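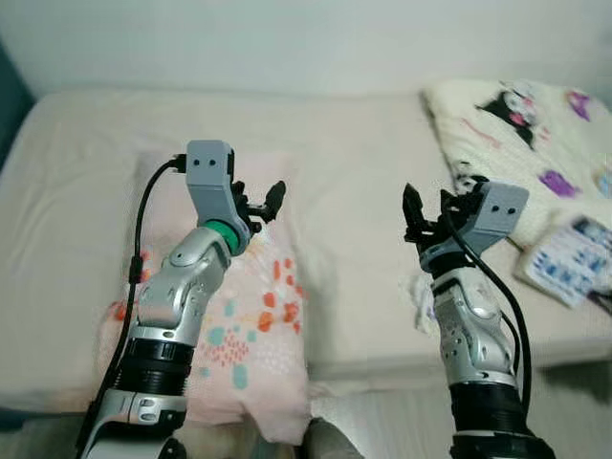 Progress report to the Mandagi fund: bedding and children's textiles, Satberg family rooms

Period covered: September to December

1. Summary

The grant pays for mattresses, bed linen and children's soft items in the family rooms at Satberg, and for the time needed to sort, fold and store them. At the end of December the mattress work is nearly complete, the linen store is in use and the sorting of donated children's items is behind plan. Spending is within budget. We are asking for one change, set out in section 6.

2. Mattresses

We planned to replace or re-cover 45 mattresses in the period. All of the single mattresses have been done. Four of the cot mattresses are still outstanding. The supplier, Clereo, sent the wrong depth in October and took them back at its own cost, and the right ones are due in January. Families in those rooms are using the old cot mattresses with new covers in the meantime.

We have kept to cream and beige for everything. The plain colours show marks early, so a cover gets changed when it needs it, and any cover will go on any bed of the same size. In the old store we had covers in nine or ten shades and staff spent a lot of time looking for a match.

Each mattress is now checked when a family leaves. The cover comes off, both sides are looked at, the seams and corners are felt by hand, and the date goes on the room card. The check takes less time than we allowed for in the application.

3. Children's items

This covers small blankets, sleepwear, cushion covers and anything else soft that goes on or near a child's bed. We expected to receive 300 donated pieces over the whole year. We had passed 400 by the end of November, mostly from the collection at Plarudholm, and they arrived in mixed bags with no sizes marked.

Sorting is done on a bare mattress in whichever room is free. It is a better height than the floor, and it is easier to see what has been missed.

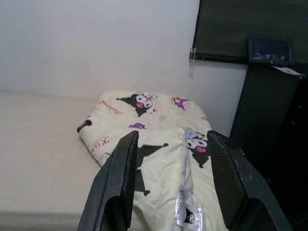

Printed items go more quickly than plain ones. Children choose by the character on the cloth, so we fold with the print facing out, and a child can pick without the whole pile being pulled apart. Cartoon prints are the first to leave the shelf. Plain white and grey pieces stay longest and we have asked Plarudholm to send fewer of them.

Soft, thin fabrics are still a problem. They do not hold a flat fold and slide off the stack. We tried rolling them, which saved space but hid the print. For now they are folded in thirds and kept in shallow trays, two trays to a shelf.

About a fifth of what came in could not be used, mainly because of worn elastic or missing fastenings. These pieces were passed on for rags.

4. Store and laundry

The shelving went up in October. The lower shelves hold covers and sheets, the upper ones blankets. All linen is washed at 60 degrees. Some donated pieces cannot take that and are washed separately at a lower setting, which adds one load to most weeks. We had not budgeted for this, but the cost is small and has been met from the sundries line.

One dryer was out of use for most of November. It has been repaired.

5. Spending

Mattresses and covers are slightly under budget, as the last cot mattresses have not been invoiced. Shelving came in at the quoted price. Staff hours for sorting are over by the end of the period and will stay over until the backlog is cleared.

6. Request

We would like to move the underspend on covers to sorting hours for January and February. No extra money is needed. If this is agreed we expect to clear the remaining bags before the end of February, and the next report will give the number of pieces issued by room.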